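Janolside Dress Circle
Minutes of the September meeting
Wednesday, 7 pm, upstairs room

In the chair: Danuta Laskowska
Present: fourteen members and two guests, both of whom we hope to see again
Apologies: the Kaczmarczyk sisters (at a wedding, and wearing the plum outfits we all helped to choose, so we expect photographs)

1. Welcome

Danuta welcomed everybody back after the summer and said how very nice it was to see so many good coats already, even though it was really too warm for them. The two guests introduced themselves. One has come over from the knitting group, and the other saw our poster in the window of the dry cleaner's and has been meaning to come since Easter. Both were given tea and the better chairs.

2. Minutes of the last meeting

Agreed as a true record, with one correction. The jacket admired under item 6 was bottle green and should not have been written down as teal. The owner was very gracious, but she did want it put right and so it has been.

3. Matters arising

The long mirror has been rehung and is now straight. It is also a little higher than it was, and our shorter members would like it brought down by a hand's width. Danuta will ask.

The box of spare belts has been sorted by length. Anyone who left a tan woven one with a brass buckle is asked to claim it before it goes to the charity shop, where it will certainly be snapped up.

4. The autumn show

This took up the greater part of the evening, as it deserved to. The show will go ahead in the main hall, and the theme, after a good deal of friendly back and forth, is "One Colour, Head to Toe". The other suggestion was "Red Carpet on the High Street", which had warm support from the back of the room, and there was some feeling that people would rather come and see a bit of sparkle. Danuta pointed out that the two could be joined quite happily, since so many of the well-known faces in the magazines have been going out in a single colour from hat to shoe this year, and that a member in nothing but mustard would have as much sparkle as anybody. It was put to a show of hands and carried, with two against and one member who had gone to see to the urn.

There was then a long and enjoyable talk about what counts as one colour. The meeting settled on the following, which is to be sent round with the entry form:

Shades of the same colour are welcome, and mixing them is encouraged.
Shoes count. Bags count. Tights count if they can be seen.
Glasses and wedding rings do not count.
Denim is a colour for the purposes of the show.
Black is allowed, but we would ask no more than 3 people to do it, first come first served.

The question of cream and white was left open. Feeling ran rather high on whether they are the same, and it will come back next month when people have had time to look in their wardrobes.

5. Money for the show

The hire of the hall, the lighting and the little stage comes to £299, which was thought very fair. We will ask for the same ticket price as last time. The raffle should cover the flowers, and if it doesn't, several members said they would sooner bring something out of the garden than go without.

Skandix, the shoe shop by the station, have kindly offered to lend footwear for the evening in return for a mention in the programme. They would like everything back clean and in its own box, and they can do sizes up to a 9. Anyone with larger feet is to speak to Danuta quietly, or loudly if they prefer. The meeting asked that a proper letter of thanks be written, by hand, on the good paper.

6. Publicity

We shall have 2000 leaflets printed, the same number as for the spring sale. It was asked whether this was too many, and there was a frank account of the spring leaflets still living under somebody's stairs. On the other hand, the spring sale was full, and the leaflets work out much cheaper in quantity, so the number stands. Every member is to take a bundle home and not bring it back again.

The wording was read out and liked. It was agreed to take out "glamorous" where it came up for the second time and to put the start time in larger letters. A member offered her granddaughter's help with putting it all online, and this was accepted gladly, with the request that nobody's age be mentioned.

7. Members' outfits of the month

Always a pleasure. We had a wide-legged trouser suit in a soft grey, bought second-hand and taken in at the waist so neatly that the original seam couldn't be found, though several people looked. We had a trench coat worn belted over a long knitted dress, which led to a useful discussion of how to sit down in such a thing. One of our guests, bless her, was talked into standing up and showing her silk scarf tied three ways, and the third way (knotted low at the back, under the collar) had half the room undoing their own scarves to try it.

The Ollov wrap skirt went round for people to feel. Opinion was that the cloth is lovely and the ties are much too short. The owner is going to add to them in a contrasting ribbon and report back. There was general agreement that a wrap skirt on a windy day wants a safety pin, whatever the label says.

8. Colour talk

Danuta gave her short talk on choosing an evening colour, which ran somewhat over because there were so many questions. She asked us to hold each fabric under the chin by the window before deciding anything, and to stop saying we can't wear yellow until we have tried at least four of them. She also feels that a strong lip and a quiet dress will do more for most of us than the other way about. Notes from the talk are available from her on request. She was thanked with real warmth, and a second plate of shortbread was found.

9. Any other business

The sewing machine with the loose foot is to be looked at before anybody else uses it.

Will whoever borrowed the fabric shears please return them, and please, not for paper.

It was asked whether gentlemen might take part in the show. Yes, of course, and the more the merrier.

10. Next meeting

Same evening, same time, upstairs again. Please bring one thing in cream, one thing in white, and an open mind. The meeting closed at 9.20 pm, and the washing up was done by many hands.

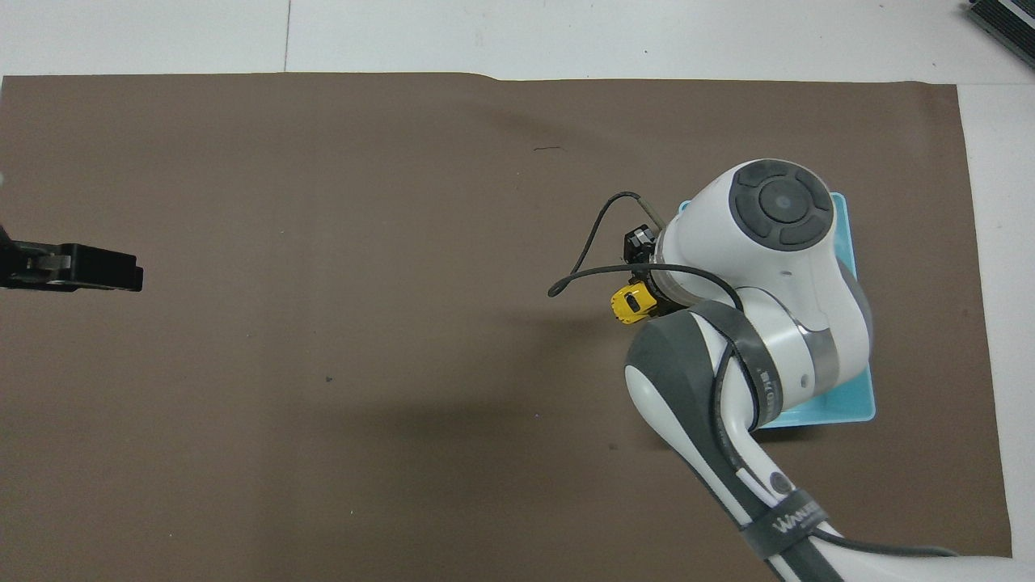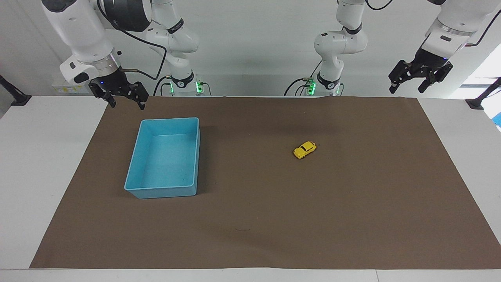
Brown paper on the white table, both pictures.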